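Week 4 handout: keeping a design notebook for your board game

Right, last week we finished with everybody's first rules draft, and I promised I'd say more about notebooks. I'm a bit of a bore on this subject, so bear with me!

Your notebook counts for 24 marks out of the 200 for the module. I read every page (yes, even the ones with tea on them), and I'm looking for changes you made after people played your game. Pretty covers get you nothing, I'm afraid.

When I was working on Treltside, my little harbour trading game, I wrote up 46 playtests and the best notes were always the shortest ones. "Third round dragged, two players on their phones." I could fix that. "Went well" was no use to me a week later – I had no idea what I'd meant by it.
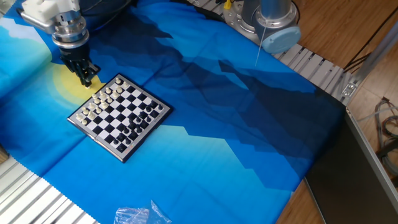

Photo: Kolska Games Archive

Before you invent any pieces of your own, try borrowing from an old game. Chess gives you a grid, two colours and a good spread of heights, and you can write new rules for all of it in an evening. Pesano started out that way, on a borrowed set with buttons for money, and I still think the button version was more fun.

A few things I'd like in the notebook by next week:

Date and number of players for each test
How long it took, from opening the box to the last turn
One rule you changed, with the old wording left in
One thing a player said, word for word if you can manage it

Reading: Grímsdóttir, chapter 2, on turn order. It's a slow start but the bit on passing is lovely, and we'll be arguing about it in class. Bring scissors and card as well, plus your draft rules printed single-sided so we can scribble on the backs.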